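Hard water marks on everything since we moved, is a softener worth it?
Home Help > Kitchen & Plumbing
Posted in June by mossybank, Ullach. 393 views

Hello all. We moved up to Ullach in the spring from somewhere with lovely soft water and I'm slowly losing my mind. The kettle furs up in a fortnight, the shower screen looks like it's been breathed on, and my black T-shirts have gone a sort of tired grey. I put one of those test strips in a glass from the kitchen tap and it came out at 300 parts per million, right at the top of the chart on the packet.

I've had one quote for a softener, 1283 pounds fitted, from a firm called Figueroa who do most of the houses on our road. The chap was pleasant enough, but he wanted a decision the same afternoon and I don't like being hurried. My other half says we should buy a big bottle of vinegar and get on with our lives.

So, is it worth the money for two people? And does the water taste salty afterwards? I drink a lot of tea and I'm not giving that up for the sake of a shower screen.

Edit: the boiler is a combi, eight years old, and the stopcock is under the kitchen sink behind all the carrier bags.

fennelandrye
Had ours four years and I'd never go back! Ours is a Pleltex, the smaller one, and it lives in the cupboard under the sink next to the washing-up liquid. I paid less than your quote, but my brother-in-law did the pipework, so don't go by me on price.

The tea question is the one everybody asks. You keep one tap on the unsoftened mains for drinking and cooking, and the softener feeds the rest of the house. Any decent fitter will do this without being asked, but ask anyway and get it written on the quote. We've got a little separate tap for it — took me a month to stop filling the kettle from the wrong one. I've had softened tea by accident plenty of times. It isn't salty, it's just a bit flat, and you get a funny slippery feel on your teeth.

What you will notice is soap. You need so much less of it that the first few washes were nothing but foam. I use half the powder I did, and the towels came back to life after a few goes. The sink is the other thing. I used to be at the taps with half a lemon every weekend, and now I give it all a wipe with a dry cloth at night and leave it at that.
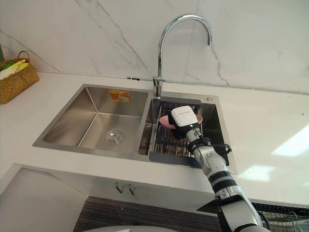
squeakyhinge wrote back that all this is fine if you own the place and have a cupboard to spare, but that a softener wants feeding and people forget to mention it. Block salt goes up in price every winter, the blocks are heavy, and if you let it run out you're back to hard water without any warning. We had one in our last house and I did let it run out, twice, and only twigged when the kettle went crunchy.

If it were my money I'd try the cheap route for three months first. Citric acid in the kettle (a tablespoon, boil, leave it half an hour, rinse twice), a squeegee hung in the shower, and white vinegar on a cloth wrapped round the tap ends overnight. Keep vinegar off marble or any natural stone though, it eats into the surface and you can't get it back. A kilo of citric acid lasts us most of a year.

And get a second quote whatever you do. My neighbour got 100 pounds off just by saying she was waiting to hear from someone else.

zustfan
get the softener. the Zustudside forum has a whole thread on it somewhere

mossybank
Thanks, this is really useful. I've rung for a second quote and bought the citric acid in the meantime — the kettle came up beautifully, I was quite proud of it. Didn't know that about vinegar and stone, so I'll be keeping it well away from the bathroom windowsill. Will ask about the separate drinking tap when the fitter comes. Does anyone know if the salt blocks are all the same size, or do you have to buy the maker's own?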